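Small kitchen, one deep drawer: cans lying down or standing up?

celtholm_kitchen
Posts: 1,242
So we finally have the new base unit in and I'm over the moon with it, except that I've run into a question my husband and I can't settle. The drawer is deep, but I can't stand a tall can in it and still close it. He wants to lay all the cans on their sides, and I keep thinking of my grandmother, who would have had a fit! Does anyone here store cans lying down, and do you regret it?

Benedicta Ametepe
Posts: 90
Oh, we've done it for years and I love it. You pull the drawer and there's the whole label looking up at you, so you know straight off if it's soup or peaches. My one tip is a strip of that rubbery shelf liner, or they roll and bang every time you shut it (my kids used to do it on purpose, bless them).

sisay_h
Posts: 84
I have to disagree with Benedicta, sorry! I tried it in January and gave up inside a month. With a full drawer I could only see the top layer, and I ended up buying beans I already had underneath. Cans go upright on a shelf in my house now, oldest at the front, and I'm much happier.

Benedicta Ametepe
Well, you're not supposed to pile them up, dear. One layer only! If you need two layers you need a second drawer.

sisay_h
Ha, fair enough, but some of us only have the one.

Delali Aidoo
I'm somewhere in the middle. Everyday cans lie in the drawer, and whatever I'm cooking that night comes out and stands on the counter so I don't forget it. Flour and sugar live in lidded tubs up on the shelf, out of the splashes. And do oil that wood top if it's bare, ours got thirsty in its first winter.

celtholm_kitchen
Thank you all, you've been so kind. I'm going with Delali's way for now, one layer and some liner, and my husband is being very smug about it. Sisay, I promise to report back if I end up with six cans of beans. I still need to pick up the liner, so it's just the one can in there today.

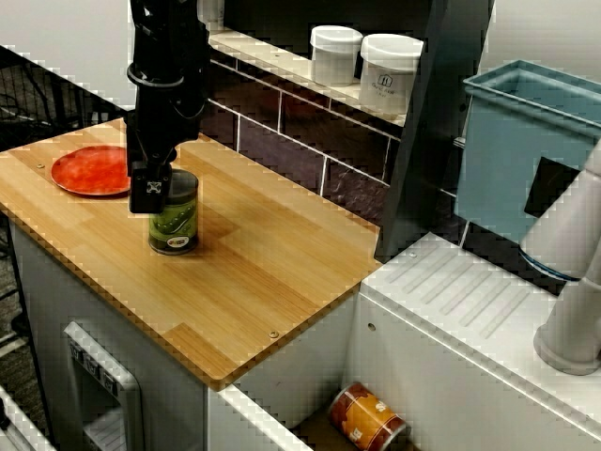
Peas out for tonight, the other can in the drawer, tubs on the shelf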